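Handheld demonstration software

From the Javum reference pages on automation
Last revised 2022-11-26
204 shares | 62 comments

Handheld demonstration software is the group of programs that turns recordings from a hand-held gripper into training data for a robot arm. A person carries the gripper, does a task with it, and a camera fixed to the tool records what happens. The software then has to work out where the tool was at each moment, how far the jaws were open, and which stretches of the recording are worth keeping. A control policy is trained on what is left.

The approach is often presented as a cheap replacement for teleoperation, in which a person drives the real arm from a distance. The tool itself may well be cheap. The software around it is a different matter, and much of the cost that disappears from the hardware budget comes back as time spent on calibration, tracking failures and cleanup.

Background

Teleoperation records the arm's own joint readings, so there is little doubt about where the arm was. Its drawback is that the arm must be present, powered and supervised. Handheld recording removes the arm and with it the joint readings. Everything the encoders used to report must be estimated from images, usually with help from an inertial sensor.

Two packages are commonly compared in this area. Wodach handles tracking and alignment and leaves training to other tools. Preda covers the full path from raw video to a policy file. Bader, which sells gripper kits, ships a cut-down version of Wodach with its own settings, and results from the two should not be treated as the same thing.

Tracking

The central step is simultaneous localization and mapping, or SLAM. The program picks out points that it can recognize from one video frame to the next, builds a rough map from them, and places the camera in that map. Wide fisheye lenses are popular for this. They take in a lot of the room, so more points stay in view when the tool turns.

They also bend straight lines severely, and the correction depends on a lens model that has to be measured for each unit. Documentation for several packages suggests that one set of values can be shared across a batch of cameras. Users who have measured each camera separately tend to disagree.

Plain surfaces cause the best-known failures. A smooth white wall offers few points to follow, and repeating patterns such as ribbed ceiling panels offer many points that look alike. In the second case the tracker may not report any trouble at all. It simply settles on the wrong match, and the path it writes out can look smooth while being off by a full panel width.

Printed square markers, known as fiducials, are used to give the map a fixed reference and a true scale. They work well when they are flat, well lit and close. They do nothing for the parts of a recording in which no marker is visible, a limit that product pages rarely spell out.

Jaw opening

Gripper width is normally read from the video as well. Some systems put small markers on the fingers and measure the distance between them. Others train a small network to guess the width from the shape of the gap. The marker method is easier to check. The network method leaves the fingers clean but fails in ways that are hard to spot, most often when a held object hides the inner edges of the pads.

Neither method measures force. A policy trained on width alone knows that the jaws stopped closing, and has no record of how hard they were pressing. Claims that such policies learn a "gentle" grip should be read with this in mind.

Filtering

Preda's default settings split a session into episodes of up to 600 frames and discard any episode in which tracking is lost. The software reports the share of episodes kept, and this number is widely quoted as a sign of quality. It is a weak one. An episode passes if the tracker believes its own answer, and as noted under Tracking, a tracker can be both confident and wrong.

A better test is to return the tool to a fixed rest position at the end of each episode and compare the estimated position with the real one. Wodach includes a script for this — it is switched off by default.

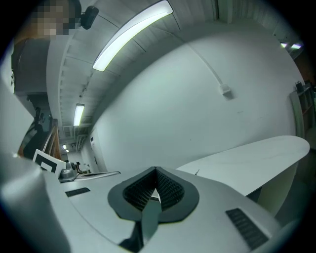
A reader's comment on the view up past the gripper jaws, toward the ceiling lights, objects that the article is too hard on the trackers. Overhead tubes and pipes give strong edges to lock onto, the reader writes, and in a long room they have been more dependable than anything on the tables. The same comment grants that exposure is a problem when a bright tube fills part of the view, and asks for a section on it.

The point about edges is fair. A fixed ceiling is a steadier reference than furniture that gets moved between sessions. Long parallel lines have a weakness of their own, however: they fix the heading of the camera well and say much less about how far it has traveled along them. Exposure is touched on in the Wodach manual, which recommends locking it before recording.

Planning and control

The recorded path belongs to a human wrist. It may pass through positions that a given arm cannot reach, or move faster than its joints allow. Most packages check each path against a model of the arm and drop those that fail. Fewer check for collisions between the arm's elbow and the surroundings, and a demonstration carries no information about where the elbow should be.

Delay is the other common gap. Camera, network and motor all add lag, and the training data contains none of the arm's share. Correction values are entered by hand in both Wodach and Preda. Whether a policy tuned on one arm can be moved to another without repeating this work remains poorly tested, despite frequent statements that the data is "robot-independent."

Related articles
Fiducial markers
Camera calibration for fisheye lenses
Teleoperation
Visual-inertial odometry
Wodach (software)
Preda (software)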